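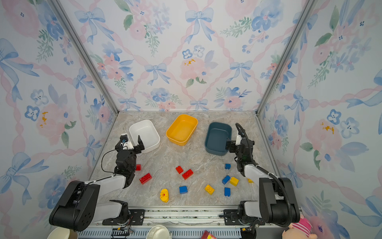 Storing children's toys: your questions

Most of what gets written about toy storage is written by people with something to sell. Golshifteh Zamani has answered readers' letters on the subject since our Drargate newsletter began, and these are the ones that come up most often. Last revised November 7, 2022.

Do I need a storage system at all?

Probably less of one than you think. A system usually means a frame, a set of matching tubs and a promise that your child will put things back. The first two you pay for. The third I have yet to see delivered in any home with a child under six in it. If you have a cupboard with a door that shuts, start there and see how long you last.

Should building bricks be sorted by colour?

You can if you like. I doubt it helps anyone build anything. A child looking for a small flat piece wants the small flat pieces together, and doesn't much care that the one she finds is green. Colour sorting looks lovely in a catalogue. At home it tends to mean an adult on the floor at nine at night. Golnar Nouri wrote to say her twins sort by colour without being asked and enjoy it, so there are exceptions. I'd still want to see the twins in February.

What about sorting by shape or size?

Better, up to a point. I'd stop at 4 groups: big, small, wheels and people. Past that, every stray piece turns into a decision and the stray pieces win.

Are lids worth having?

For anything kept under a bed, yes, because of the dust. For anything used daily, I'd leave them off. Lids get lost, sat on and used as trays. Shops like to sell them separately, which tells you something.

Is the Stokeo stacking range as good as people say?

It stacks. I had a set for a year and the tubs are sound enough, but the one you want is always at the bottom, and lifting the others off is a job for a grown-up. Pejman Nazari disagrees with me and says his have done good service in a narrow hallway. He keeps winter gloves in them, mind you.

My son has a brick collection of 2000 pieces. Is that too many?

Too many for what? If he uses them, no. If he uses one corner of the heap and the rest is there because relatives keep buying it, put half away and see whether he asks. You may get your answer in a fortnight – or you may get a row at breakfast.

Does toy rotation work?

This is the idea that you hide some toys, bring them out later and they seem new again. I was ready to dislike it. It does work for some children, for some toys, for a while. It doesn't work on the favourite thing, and please don't try it on a soft toy with a name. It also needs an adult who remembers where the hidden box went.

How should I clean plastic bricks?

Warm water, a drop of washing-up liquid, an old pillowcase to hold them and a towel to dry them on. Keep the water below 40 degrees, and keep anything with batteries or stickers out of it. I wouldn't bother with special toy cleaning sprays. I've read the back of several bottles and remain unmoved.

Are labels useful for children who can't read yet?

Picture labels can be. They also peel. Esmaeil Akbari draws straight on the tub with a paint pen, and the drawings have outlasted two sets of stickers. His elephants could be anything, but the children seem to know.

Is it worth paying for a professional organiser?

One reader was quoted 60 pounds an hour. For that I'd want the toys to tidy themselves. If you are moving house or can't manage the lifting, fair enough. Otherwise ask what will be different a month after they leave, and listen hard to the answer.

Where can I pass on toys we no longer want?

Try a nursery or a toy library first, and ring before you turn up with bags. Parvaneh Kazemi reminds me that incomplete sets are the main reason donations are refused. Loose bricks are usually welcome, as no one expects a full box.

Can I send in a question?

Yes, by post or through the contact form. Please don't send product samples. They go back.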